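The Long Way Back to the Ring

On the evening of 15th February, a bus pulled out of Itham with a boxing club's worth of kit bags on the back seats and Ea Fogh asleep against the window before it had reached the first roundabout. She had boxed six rounds the night before, her first in anger since the operation on her right hand, and she had won them by the sort of margin that makes a points decision feel like a formality. She'd also, she told me later, been awake until four in the morning eating toast.

I had gone up to see her at the Tennant gym a few weeks before that, when the fight was still only a rumour on a whiteboard. It is a long, low room over a tyre shop, and it smells exactly as you'd hope. Innes MacAulay has trained fighters there for 38 years, and he made me a very strong tea and sat me down on a bench (the good bench, he said, the other one tips) before he would talk about her at all. 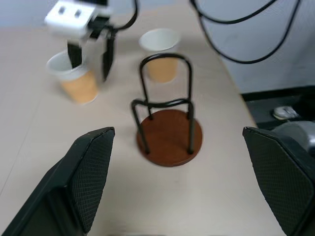
"She came in wanting to hit the heavy bag on the first day back," he told me. "I gave her a skipping rope and sent her to the far end." That was in October, and the rope was more or less all she got for the rest of the month. She skipped, she ran the hill behind the Gendden estate, and she shadow-boxed with her right hand tucked behind her back like a waiter. Innes swears her jab has never been better, and having watched her tape from before and after, I think he may well be right!

What struck me most was how cheerful she was about it all. Fogh is 35, an age at which plenty of super bantamweights are thinking about a coaching badge and a quiet life, and she has a perfectly good job at Werkamer, the joinery firm on the edge of town, which kept her on light duties while the hand mended. "I answered the phones," she said. "I was terrible. I kept putting people through to the paint shop."

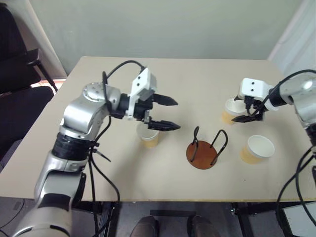

A full house and a short night

The hall at Itham holds 1000 people and every seat was sold, a good many of them to Werkamer staff who had come straight from work and were in fine voice by the time the undercard was over. Fogh started slowly. She took a couple of hooks in the opening round that she'd have slipped a year earlier, and I saw Innes lean through the ropes at the bell and say very little, with one finger raised.

From the second round she worked behind the jab, moving to her left, and the right hand stayed at home until the fourth. When it did come, it was a short straight shot through the middle, and the noise in the place was quite something. She looked at her glove for a moment afterwards, as if checking it was still there, and then she threw it again.

There is talk now of a title eliminator in the autumn, though Innes goes deaf when you bring it up. She was due back in the gym on the Tuesday, and he already had the skipping rope hanging on her peg.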